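Évaluation d'équipement : service de table Portela, gamme colorée
Cellule des achats, service de la restauration collective
Mise en ligne : 7/13/26

Objet de l'évaluation

Le service a procédé à l'examen du service de table Portela en vue du renouvellement de la vaisselle de ses restaurants de site. Le lot fourni par le distributeur Stukex comprenait 344 pièces, réparties entre assiettes plates, assiettes creuses et bols. Il a été mis en usage en janvier au restaurant Ila, qui sert en moyenne 400 couverts par jour d'ouverture. La gamme Fetus, actuellement en dotation, a servi de référence.

Conditions d'essai

Les pièces ont été employées dans les conditions ordinaires du service, sans consigne particulière donnée aux équipes de plonge. Le lavage a été effectué en machine à capot, avec le détergent habituel de l'établissement. Il n'a pas été tenu compte des pièces cassées à la suite d'une chute de chariot survenue en début de période, cet incident n'étant pas imputable au produit.

Tenue à l'usage

L'émail a conservé son aspect sur les teintes claires. Des traces grises de couverts ont été relevées sur les teintes foncées — elles disparaissent avec une pâte à polir, opération que le service ne souhaite pas rendre régulière. Les ébréchures concernent surtout les bols, dont la lèvre est mince. À cet égard, la gamme Fetus demeure supérieure.

Prise en main et rangement

Le rebord des assiettes plates a été apprécié par le personnel de salle, en particulier pour le port de plusieurs assiettes à la fois. L'empilage est stable jusqu'à une hauteur raisonnable. Dans les casiers de la laverie, les assiettes tiennent correctement sur chant, et les différences de couleur facilitent le tri entre les lignes de service.

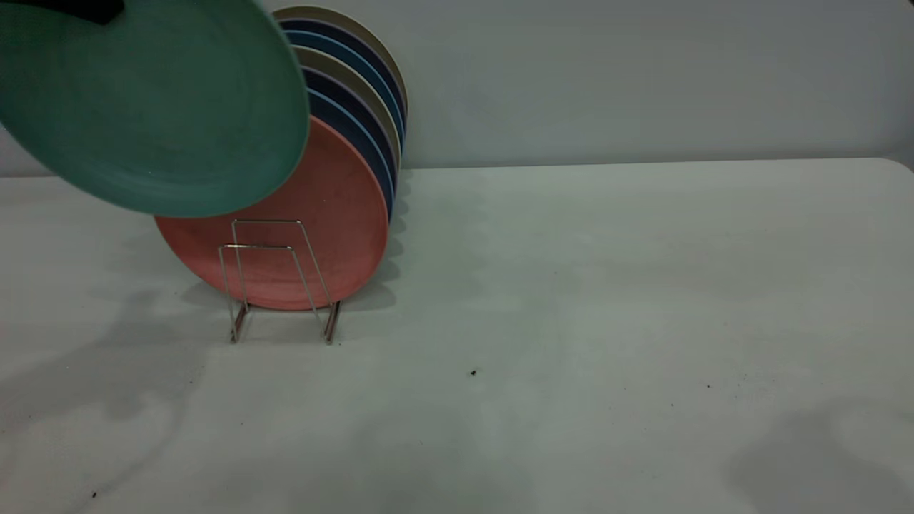

Coût et approvisionnement

Le prix unitaire proposé par Stukex est supérieur à celui de la dotation actuelle. Une remise est consentie à partir de 1000 pièces, toutes références confondues. Le délai de réassort constaté a été de cinq semaines, contre trois annoncées au devis. Le distributeur n'a pas pris d'engagement écrit quant au maintien des teintes au catalogue, point qui appelle une clarification avant toute commande.

Avis

Le service émet un avis favorable pour les assiettes plates et creuses, dans les seules teintes claires. L'avis est réservé pour les bols, pour lesquels un second essai sera demandé avec une référence à bord renforcé. La note globale attribuée est de 4 sur 5.

Les établissements intéressés peuvent adresser leurs demandes à la cellule des achats, en précisant le nombre de couverts et le type de machine à laver en place.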